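The Long Way Round a Circle

Griet Van Hecke keeps a bicycle wheel on the wall of her classroom in Lullomcombe, and sooner or later every pupil asks her why. She likes it best when it takes them until July, because by then they have usually met pi three or four times and have stopped finding it strange. Then down comes the wheel, out comes a piece of chalk, and off they all go to the playground to roll it along the tarmac and see how far it gets in one turn.

It gets a little more than three times its own width, of course — it always does, whichever wheel you bring. A cartwheel would do the same, and so would the lid of a jam jar. I must have been told this at school, but I was never shown it, and standing there last summer with chalk on my knees I felt rather cheated that I had waited so long.

The part I had truly never understood was where the number comes from when you haven't got a wheel. Griet does this with straight lines. Draw a hexagon inside a circle, so that its corners just touch, and its edge is exactly three times the circle's width. The circle bulges out past it, so pi has to be bigger than three. Double the sides to make twelve and you creep closer, double again and you creep closer still. People were working this way more than 2,000 years ago, with no decimal point to help them, and I find that I have to sit down when I think about the long division.

Tatu Mollel, who teaches in the next room and shares her kettle, prefers to begin with area. He cuts a paper circle into thin slices, like a cake for a very large family, and lays them side by side, point up, point down, until they make something close to a rectangle. Its height is the radius and its length is half the way round, and there is your formula, pi times the radius squared, lying on the desk in front of you. With 100 slices you would hardly see the bumps (though I wouldn't care to be the one with the scissors).

The two of them have argued for years over which should come first, very happily and over a good many biscuits. I tried both at home and came down on Tatu's side, if only for the pleasure of moving the pieces about.

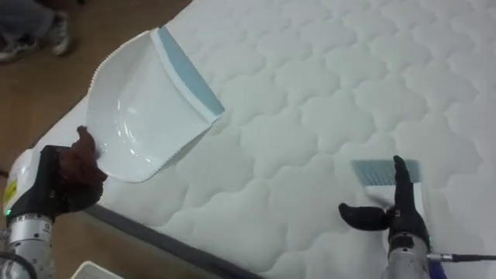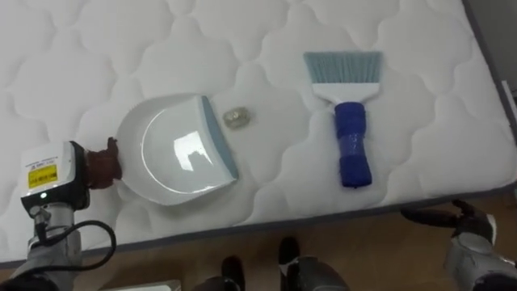 The quilted top of a white mattress; in the second picture, a dustpan and hand brush are lying on it.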